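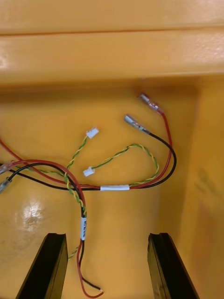 Are the robots taking over the jobs at Clunulness?
Everyone who worked on the benches before the arms came in still works here, and we've hired since. What people do all day has changed quite a bit, though, and I'd like to tell you how, because it's the thing visitors, job applicants and my own relatives ask about first.

Who we are
Hi! I'm Hongjun Song and I run the assembly floor at Clunulness. We put together the insides of other people's machines: small circuit boards, wire harnesses, solenoids, all the bits that sit behind a cover and never get looked at until something stops working. Our longest-standing customer is Bokby, they make drink dispensers, and if you've ever pushed a button on one and gotten your lemonade, there's a fair chance the wiring behind it came across our tables.

I started here on the benches myself, sorting and plugging connectors. I was pretty good at it (I'll stand by that) and my wrists were pretty bad from it. On a big week we'd turn out 3000 harnesses, all by hand, and you'd go home and not want to open a jar.

How we got into automation
Slowly, and with some grumbling, a good part of it mine. We tried one arm on the simplest job we had, moving boards from one place to another, and it spent most of that November knocking them crooked. We came close to sending it back. Then a couple of the bench crew got curious and started staying after their shift to fiddle with the positions, and that's really where our automation team came from. We didn't hire it in. It grew out of people who already knew how a harness flops when you pick it up by the wrong end.

Wires are hard for a robot, by the way! A solid part stays how you left it. A harness curls up, catches on its neighbor, rolls over, and a person sorts that out without thinking. So a lot of our days go into watching the grippers handle parts, noting where they lose one, and changing something small before the next go. Solenoids are a bit kinder, they've got a proper metal frame to hold on to, but the leads still wander off wherever they please. 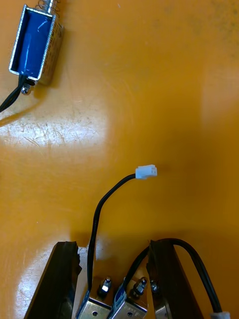
What changed for the people here
The big one is that the same pair of hands doesn't do the same motion all day anymore. We rotate. You might spend the morning setting out parts and looking after a station, and the afternoon on final checks or on repair work, which is still done by people and I expect will be for a long time. Pay went up a grade for anyone who finished the station training, and we do that training on paid time. That was a sticking point early on and I'm glad the crew pushed for it.

Some things got worse before they got better. It was lonely for a while. On the old benches you sat elbow to elbow and talked all day, and the first layout put everybody off on their own with a screen. People hated it, and they were right to. We moved the stations so that 2 of them face each other, and the chatter came back (so did the arguments over the radio).

There's also more thinking in the job, and that doesn't suit everyone every day. If you'd like a quieter stretch on hand assembly, you can ask for one. We keep a hand bench running for short orders, anything under 800 pieces or so doesn't usually pay to set up on the arms anyway.

How a station is set up
We keep it plain. The loose parts go in yellow trays, kind by kind, and the piece being worked on goes in a steel tray in the middle with paper under it. Skadow is our in-house name for the software that keeps track of what each station is up to, and anybody on the floor can pause it, fix it or write a rude note in its log. I read every one of those notes. Quite a few of our better ideas started out as rude notes.

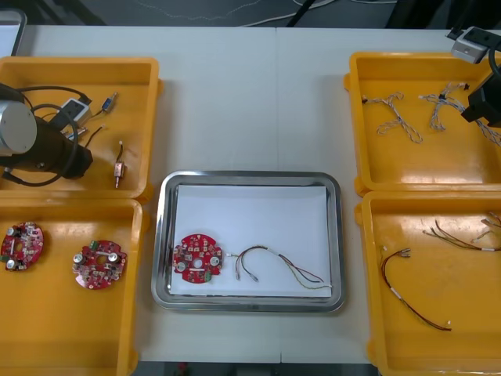
Hou reminded me to put in that the pause button was the bench crew's idea, and that for the first few weeks the office wanted it kept for supervisors only. True, and I was one of the ones who had to be talked around.

Working with us
If you like small parts and don't mind being asked your opinion a lot, come and see us. You don't need any background in robots. We'd much sooner teach that part to someone patient who's good with their hands. Orders start at 1000 pieces for station work, smaller runs go to the hand bench, and either way you'll be talking to me or to Hou when you call.

Page last updated 12/06/2019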